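Robot Day at Gistgate

We went on open day. Loads of people, 300 by lunchtime. Two robots called Pyo, one table!

What is a robot arm?
A bit like yours. It has joints that bend, motors to bend them and a gripper for a hand. Purple cables on these ones, very loopy.

Watch the right arm. It's reaching into the white basket, were the blue cloth is.
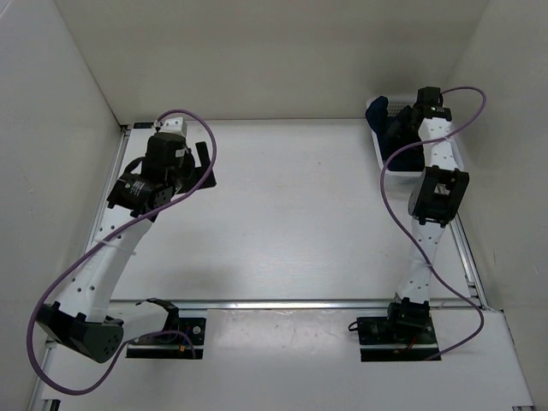 Why is cloth hard?
It's floppy! Changes shape every time. A brick is easyer.

Try it
Pick up a sock with two fingers. Now fold it. Next open day is in June.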